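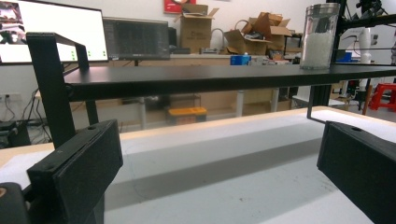

Attachment 1: desk shelf, canister on the right end

Ok so, ticket about the Sillow desk shelf (the long black one) at our Brosgate office. It wobbles! Every time I bump the table the far end gives a little shiver, and I've got a clear canister of white pellets standing on that end, so I'd really like it to stop.

Tried so far:
- tightened the bolts on the angled bracket, 2 full turns, no change
- folded some cardboard under the leg (we have plenty of boxes back there, as you can see) and it got better, then worse again by Tuesday
- took the canister off for a morning. Still wobbly, so I put it back

Do I need the longer 20 mm bolts, or is there a foot I'm missing? My bag of parts had 13 pieces in it and the sheet doesn't give a total. Happy to send more photos!

Status: open

Search tickets Enter keyword or ticket no. Go

Recent tickets
Morus drawer unit sticks halfway
Paul stool, replacement feet
Sillow shelf, bracket bolts too short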